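# Mantel de hule

El **mantel de hule** es una cubierta de mesa impermeable, de uso sobre todo doméstico, que se coloca en las cocinas y comedores donde la mesa sirve para todo – comer, pelar fruta, hacer los deberes, dejar la compra – y donde una tela corriente acabaría en la lavadora cada noche. En muchas casas se le llama sencillamente «el hule», y con ese nombre ha pasado de abuelas a nietos junto con la costumbre de limpiarlo a última hora, cuando ya se ha levantado todo el mundo.

## Material y nombre

El hule antiguo era un tejido de algodón o lino barnizado con aceite de linaza. El que se vende hoy suele ser plástico, con o sin una base textil por debajo, aunque la palabra se ha quedado y a casi todo el mundo le parece bien. Se compra por metros, cortado del rollo, o en piezas ya rematadas. Las de plástico fino guardan durante bastante tiempo los pliegues del embalaje y se arrugan con facilidad; las que llevan base de tela caen mejor por los lados, pesan más y cuestan también algo más.

## Dibujos

El dibujo más reconocible es el de cuadros, en rojo y blanco o en azules y turquesas, seguido de cerca por las frutas y las flores menudas. Los cuadros tienen la ventaja, muy apreciada por quien corta la pieza en casa, de servir de guía para las tijeras. El catálogo de la casa Narel, fechado en enero, recoge 200 dibujos distintos, y 9 de ellos son variantes del mismo cuadro azul. La tienda Rivden, por su parte, lo ofrece en rollos de 20 metros, pensados para merenderos y casas de comidas.

## Uso y limpieza

Para la limpieza diaria basta un paño húmedo con una gota de jabón, y después otro seco, que evita las marcas de agua en los acabados brillantes. Las mondas y los restos de fruta conviene retirarlos pronto, pues el zumo de mango o de zanahoria puede dejar un cerco amarillento en los tonos claros. Mucha gente recoge primero lo grueso con papel de cocina – envases, cáscaras, envoltorios – y deja el frutero para el final, que se levanta un momento y vuelve a su sitio.

No debe apoyarse encima nada recién salido del fuego. Las arrugas se suavizan solas con los días, o bien extendiendo la pieza del revés en una habitación templada, y para guardarla es preferible enrollarla en un tubo de cartón, con la cara buena hacia fuera.

## Véase también

- Mantel individual
- Salvamanteles
- Frutero

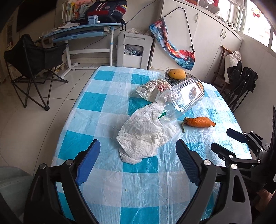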